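Skevach Island Rail: Frequently Asked Questions

What was the Skevach rail?
A small flightless bird, brown above and barred below, found on one island and, by all accounts, unimpressed by it. The last accepted sighting was on a March morning, before the lighthouse got its cats.

Why couldn't it fly?
Its ancestors could. With no predators around, wings were an expense.

How many skins survive?
There are 12 in museum drawers. The Lo Presti collection has 10 of them and answers letters slowly.

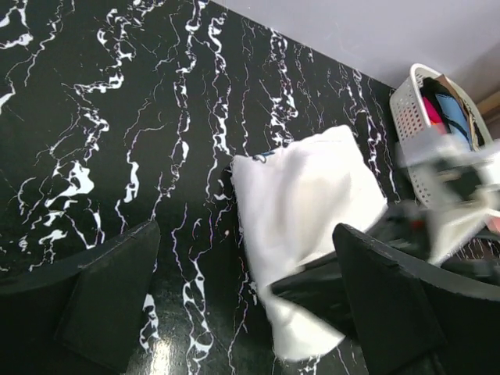 What did the rail eat?
Beetles, sandhoppers, fallen seeds and, according to the lighthouse log, candles.

Is it the same bird as the Dedis rail?
Depends who you ask. The Dedis bird was larger and had a redder bill. We list them separately, and we get mail about it.

Could some still be alive?
The Eltivus survey put out sound recorders for 63 nights and came back with 733 hours of wind. We remain open to better news.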